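Thursday, 4:10 pm

Went back to the basket carrier today. The Gramska bench needs something to move small parts across to the Kurska shelf, and the baskets we have are fine except that the built-in grips sit at the short ends, so carrying one takes both hands. Surachet Inthanon wanted to try a handle over the top before ordering any.

Cut a strip of corrugated cardboard, folded it to an upside-down U and set it across the opening. Cardboard only for now, to get the height and the bend points.
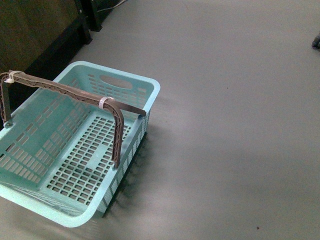 Next job is deciding how to fix the legs. Zip ties through the slots in the walls would be easiest and need no drilling. Surachet prefers a bolt and a wide washer. I want to try ties first and load it in steps up to 1,250 g, then 2,000 g if nothing slips. Leave it hanging overnight at the top weight.

Final strip to be webbing or flat plastic from the Safavi offcuts bin. Check the bin before buying.

Open: does the handle get in the way when reaching in for parts? Might want it to fold down to one side. Ask the bench people.

Scale reads 14 g with nothing on it. Zero it before the load test.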